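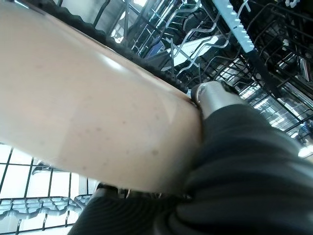

How long does the Dulteo hand coffee grinder take to do enough for one mug?

About as long as it takes to read the back of a cereal box, if you're on a medium roast. Light roasts take a good deal longer, and you'll want to put the cereal down.

I bought mine in May, after my electric grinder began making a noise the neighbors could identify. My requirements were modest: quiet, cheap to fix, and small enough to live in the drawer with the dead batteries. The Dulteo manages the first and third. The second I can't judge yet, as nothing has broken except a little of my faith in the instructions.

Those run to 2 pages, one of which is a warranty. The other tells you to set the burrs "to taste." It took me most of a Saturday morning to find mine, and I drank some things along the way that I'd call gravel tea.

Once it's set, though, it stays set. The Skerkum I had before would drift a click or two every week, so Monday's espresso was Friday's French press. The Dulteo's dial is stiff enough that it won't move by accident, or for anyone with buttered fingers.

The grind is even, with a bit of dust at the finest settings. My friend Jae-in Yang, who owns a Covetti and mentions it, tried a cup from mine and said it was "fine." I'm taking that as a rave.

Complaints: the handle pops off if you lift the grinder by it, and the catch jar holds up to two mugs' worth, so guests mean a second round of cranking. Static is bad in dry weather. A drop of water on the beans before grinding fixes most of it – the rest ends up on the counter.

The box claims the burrs are good for 2,000 grinds. I'll report back if I live that long. Four stars, and I've started switching arms.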